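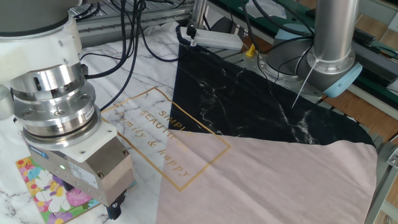

A patterned tablecloth used to mean checks, stripes or a border of fruit. Go into any household shop now and the rolls at the back are more likely to be printed with marble. Black marble with white veins meets white marble with grey ones on a diagonal, with a block of dusty pink along one side, and then come the words. "SIMPLE", they say, and "BEAUTIFUL", and "family & happy", in gold, set at an angle inside a thin gold outline.

Yupin Thammasiri has been selling cloths like these for long enough to have seen them go from novelty to bread and butter. Her shop, Nendomard, is on the main street in Wasby, between a shoe repairer and a place that does keys. The window is given over to storage jars and the cloths hang inside on a rail, where you can pull them out and look at the whole pattern.

"People come in and say they want something plain," she says. "Then they go home with the pink and black. Plain shows everything. You put a cup down on a plain cloth and that's it until wash day."

She has 30 designs on the rail at the moment. The marble and pink ones outsell the rest, and she thinks it is down to the colours. Grey, white and black go with whatever is already in the room, and the pink is soft enough that it doesn't argue with the curtains. The slogans she could take or leave. Her customers hardly ever mention them, apart from one man who bought a cloth for his mother and asked for it to be cut so that "family" would be on it and "happy" would not.

Her other trade is jigsaws. They take up a wall near the till, and she started stocking them in the August after she opened, when a supplier called Vainio offered her a mixed crate at a good price. She had never done one as an adult. She took a 100-piece puzzle home, a bunch of flowers, and did it at the kitchen table over two evenings.

That was when she noticed what the cloth was doing. A jigsaw piece on a bare table slides when you brush past it. On fabric it stays more or less where you left it, and you can pick it up by the edge without chasing it with a fingernail. The drawback is that a cloth can move too, and it takes the puzzle with it. A fold running under the border will open up the joins you have just made.

So she began giving advice with every puzzle she sold, and it has hardly changed. Smooth the cloth from the middle outwards. If an edge curls, put something heavy on it or turn it under. Keep anything with a lead, a lamp for instance, at the back, with the wire away from the part you are working on. Leave a clear patch in front of you and sort on either side of it.

The patterned cloths turned out to have a use here as well, though some combinations are hopeless. Flowers are the worst on a flowered cloth. Black marble is good for pale pieces and bad for dark ones, and the veins can look like the gap between two pieces if you are tired. The block of plain colour is the best part of the cloth for building. It gives the eye a rest, and most things show up against it apart from more pink. 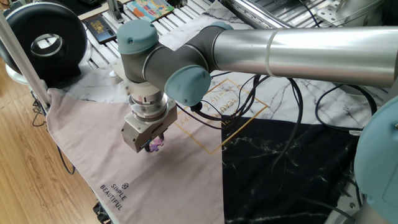
Purple is the one she warns people about. A purple piece on the mauve side of the cloth can sit in full view for half an hour while you look under the chair for it. Move it across to the white or the black and there it is. She sorts by colour for this reason, with purples and pinks on the marble, and yellows, whites and oranges on the pink.

Her regulars have their own ways. A retired bus driver from Budville does all his edges first and refuses to touch the middle until the border is closed. Another customer leaves the border till last and starts with any writing in the picture. A mother of three lays a fresh puzzle out on Friday after tea and lets whoever passes put in a piece — the rule is one piece each, then you have to leave the table.

Yupin herself works in short goes. She keeps a puzzle on the end of the table at home and eats at the other end. When the whole table is needed she slides a sheet of stiff card under the finished part and lifts it on to the sideboard. It took her a few spoiled puzzles to learn to leave the card under there from the beginning.

The largest she has on the table just now came from a house clearance in a bag, without its box. She has counted it twice and there are 174 pieces, a number no maker would choose, so some must be missing or there is a stray or two from something else. There is no picture to go by. From the pieces so far she thinks it may be a garden, or a market stall, or the front of a florist's.

"It's a different job without the lid," she says. "You look at the shapes more. You stop deciding what it is."

As for looking after the cloths, she is brisk. Fabric ones should be washed inside out on a cool setting and hung straight away, as the printed gold will not stand much heat. Iron the back, never the front. If you are buying to length, measure the table and then add enough for the drop on each side, and open out the full pattern in the shop before anything is cut. With a diagonal design you can lose all of one colour by taking the wrong end of the roll. She has had cloths brought back because the customer expected pink and got home with nearly all black.

Shop-soiled ends go in a basket by the door. They are too short for a dining table but big enough for a desk, a tray or a small puzzle, and she prices them at £2. Plenty have only half a slogan on them. The ones that just say "SIMPLE" go first.

Nendomard is on the main street in Wasby and closes on Sundays. Cloths can be cut to length while you wait, and loose puzzles without boxes are kept behind the till, so you will need to ask.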